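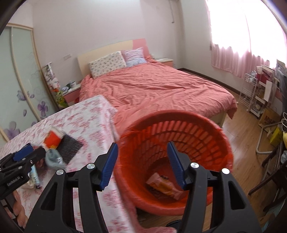
Archie Urquhart and Calum Leckie
Department of Home Studies, Nalberg
3 shares | 0 comments

3.2 Small items and where they are put down

Bedrooms held more loose packets than we had planned for. Of the 36 homes in the Prusham sample, 14 had a table next to the bed that served as a general drop point, and 15 kept an open basket on the floor or on a chair. The two were often used together.

Figure 3. Table with a floral cloth and a red plastic basket, near a bed. A single orange and pink package lies in the basket; the table holds a mat, a red packet, a tube and a translucent bag or pouch.

Slotted baskets like the one in Figure 3 let people check the contents from the side, although the solid lower section hides a flat item. Residents told us they looked in from the top for this reason. Tubes and packets stayed on the table longest. We logged 112 items over the October visits, using the Fourie categories, and mixed tabletops took the most time to code. Items partly covered by others were coded as "unclear" and left out of Table 2.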